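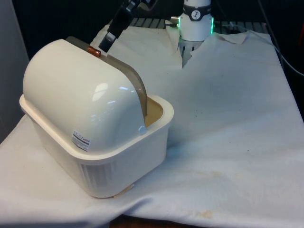

White storage container with domed lid, on a cloth-covered work table.

Packing and Household Goods Assistant - part time
Kalivberg, Unit 9

Julden sells secondhand kitchen and storage items: bread boxes, bins, canisters, covered tubs. We are looking for 2 people to check, clean and pack them for shipping.

What you will do
Take each item out of its crate and set it on a cloth. Look over the rim, the lid and any sliding or hinged parts. Many of our covered containers have a curved lid with a tinted plastic section and a small knob, and these parts get the most attention. Wipe everything down, note marks and chips on the check sheet, then wrap and box the item.

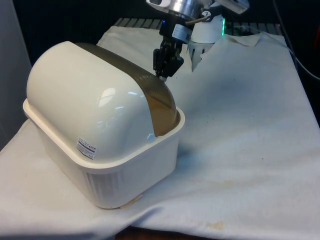

Lids are wrapped separately if they come off without force. If a lid does not come off easily, leave it on and pad the whole piece. Product stickers stay where they are unless the check sheet says otherwise. Glossy plastic scratches fast, so we use soft cloths only - no paper towels and no scouring pads.

What we need from you
You can stand for most of a shift and lift a full carton. You write clearly. You do not mind doing the same job many times over. Experience in packing or retail is useful but we will train you.

Hours and start
Shifts run from 9 a.m. to 2 p.m. The job starts in September. There are 3000 pieces in the current stock and we expect the work to last 13 weeks, with a chance of staying on at our Wavonen store after that.

How to apply
Hand in a short letter and a list of past jobs at the Julden front desk in Kalivberg, or leave them at the Lanz counter next door. Please say which shifts you can work. Gloves and aprons are provided.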